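Teaching Two Arms to Build a PC: What We Learned Collecting Demonstrations
Daichi Kamata and Kumiko Kamata, Stellport project

Our goal this term was 100 good demonstrations of three jobs: processor into socket, memory into slot, hard drive into cage. We ended up with 381 recordings and kept every one, even the clumsy ones, since failed tries turned out to be great material for the model! Each recording pairs a fixed view of the bench with a close view from the gripper.

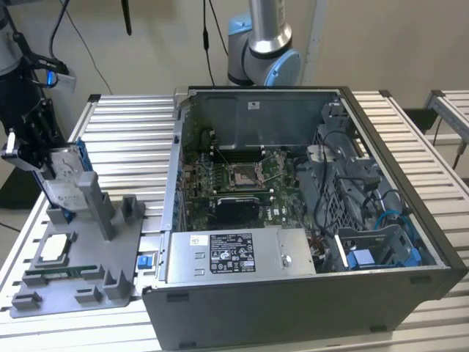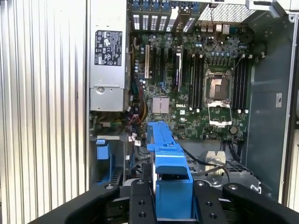

Figure 2. Open tower and parts tray from the fixed camera (first); blue drive carrier held in the gripper, wrist camera (second).

The drive was our favorite. Daichi drove the arms for the first 50 runs, then Kumiko took over, and her slower approach gave much smoother paths. We shifted the tray a little between runs so the model couldn't just memorize one spot.

Labeling took longer than recording (we did 40 runs in one sitting, never again). We marked the start of each grasp, first contact and release. Next up is memory, where the push at the end is still hard to teach.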